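Clodport Community Help
Home > Kitchen > Drawers and cupboards

Tea drawer came off its runners, smells musty, how do I sort it out before it goes back
Posted by Arwel Bowen in August
Viewed 2386 times

I have a shallow bamboo drawer next to the kettle that I use for tea. It has been getting stiff for months and this morning it came right out when I pulled it, so it is now on the table with the tea still in it. The metal runner is still fixed to the side of the drawer and as far as I can see nothing is bent.

Before I put it back I would like to deal with two other things. First, the drawer smells a bit stale and the teas have started to taste of each other. The mint is the worst for it. Second, I can never find anything. I have a small caddy with a handle that lives inside the drawer, but there are tins and packets in there too and they slide about behind it when the drawer is shut.

Is it safe to wash bamboo? And is there a proper way of getting the runner to catch again? I tried twice and it went in crooked both times, so I stopped before I did some damage. I don't mind losing a bit of space if it means the drawer shuts.

3 replies

Lindalva Bittencourt
Member, 173 posts

Don't wash it as such. Bamboo drawers are usually strips glued together and if you soak them the joints can open up. Do this:

Take everything out and hoover the corners with the narrow nozzle. Tea dust gets into the joints and that is where most of the smell comes from.

Wipe it with a cloth wrung out in warm water and a drop of washing-up liquid, then again with plain water. Dry it straight away with a tea towel.

Leave it out overnight, standing on its end so the air gets to both sides. If it still smells in the morning, put a saucer of bicarbonate of soda in it for a day.

For the runner, clean that too. Old grease and crumbs make it stiff. Wipe the rail and the part inside the cupboard with a dry cloth. Push the cupboard part all the way back, hold the drawer level and feed both sides in together. You should feel it start evenly. If one side starts first, take it out and begin again. Once it is in, open and shut it slowly a few times before you load it up.

As for the tea, anything with mint or a strong fruit flavour wants a tin with a lid if it isn't in sealed sachets. Paper envelopes let the smell through. I keep loose tea out of the drawer altogether and only have bags in there. Whatever you drink most goes at the front of the caddy and the full boxes go in a cupboard.

If things still slide about, cut a piece of non-slip liner to the size of the drawer. Ours is 18 inches deep and I got two pieces out of one roll.

Sadach
Member

mine did this, bought a new one in the end. the runners are about as much as the drawer

Arwel Bowen
Original poster

Thanks both. I would sooner not buy a new one yet, I have only had it 4 years. I have hoovered the cupboard part and will get to the wiping tonight. I think I will keep the orange and peach ones together at the back of the caddy and the mixed envelopes in the front, and the tins can stay out on the worktop if there isn't room. Bits of the kitchen as it stands:

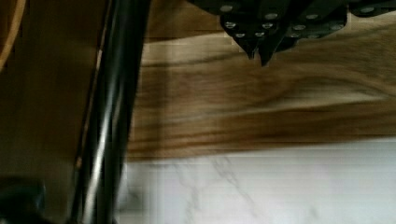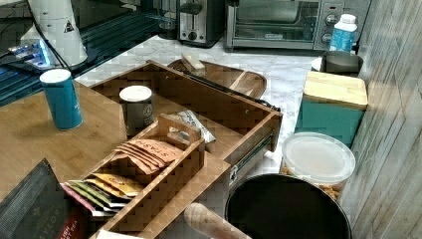

Pruvari
Member

Check the screws on the runner while the drawer is out. With mine the cleaning made no difference at all, one screw had worked loose and the head was catching every time it went past. A quarter turn with a hand screwdriver did it. Don't use a drill on bamboo, it splits.

Also agree about keeping the mint separate. I gave up and put it in a jam jar.

Was this thread helpful? Yes / No
More in Drawers and cupboards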